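Progress report to the Varness Fund
Grant: Community Clothing Reuse Program, Bernau site
Submitted by: Mairéad Ó Súilleabháin, program lead
Date: Sep 10, 2020

1. Intake and sorting

The site received 408 bags of donated clothing in the reporting period. All bags were weighed on arrival and held for 72 hours before opening. Sorting is done to the three-grade scheme agreed in April: resale, repair and fiber recovery. Grade definitions have not changed. The share going to fiber recovery was 37 percent, which is higher than planned. Most of it was bedding and single socks, neither of which the site asks for.

The intake form has been revised to record the donor's postal area. Earlier forms left this field optional and the data from them cannot be used for the catchment map.

2. Repair

Rodeck serviced the two sewing machines and replaced the motor belt on the older one. Seam and zipper repairs are now done on site. Repairs to knitwear are still sent out, with a return time of 40 days. A second supplier, Lawal, has quoted for the same work and a trial batch will be sent next month.

3. Display and storage

Resale stock is now hung by size instead of by type. Hangers are being standardized on one plastic pattern as older ones break. 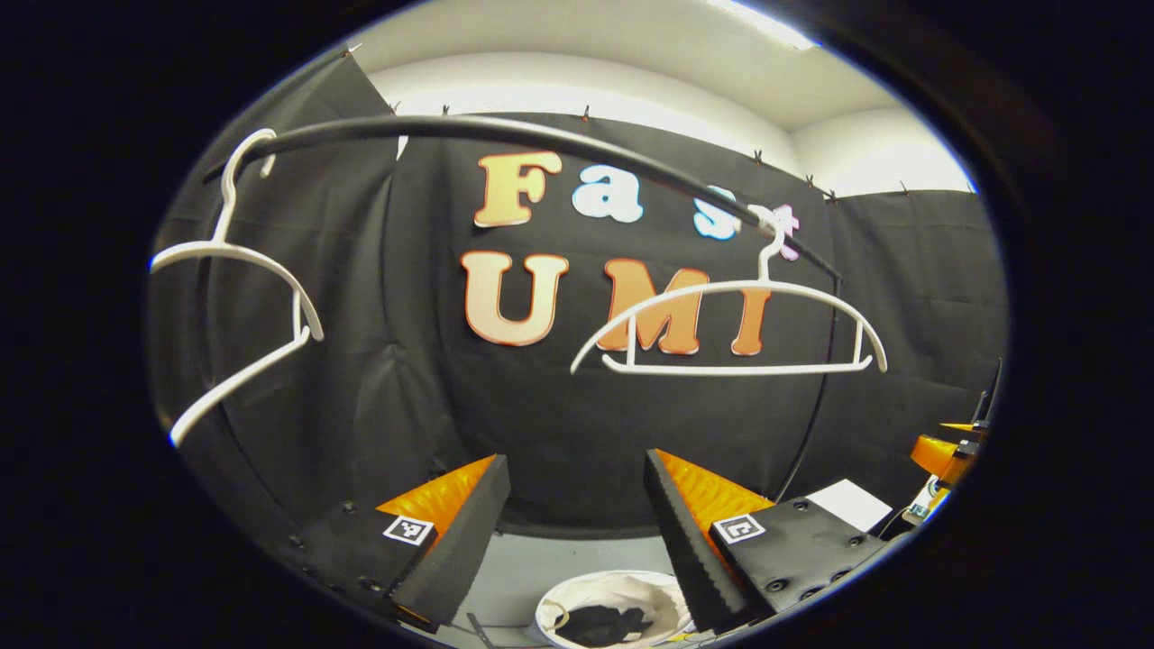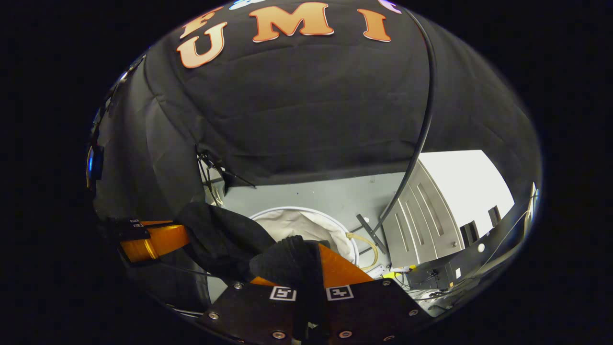 Black fabric backdrop with lettering; white plastic hangers in the first picture.

Storage remains the main constraint. The back room holds around 1000 folded items, and winter coats take up more shelf space than the original layout allowed. A quote for deeper shelving has been requested. No grant money has been committed to it.

4. Budget

Spending is within the approved lines except for transport, where fuel and van rental exceeded the estimate. The overrun has been covered from the training line, which was underspent after two courses were postponed. A revised budget table is attached as Annex B.

5. Next period

Complete the catchment map. Review the Lawal trial batch. Submit the shelving quote for approval before any order is placed.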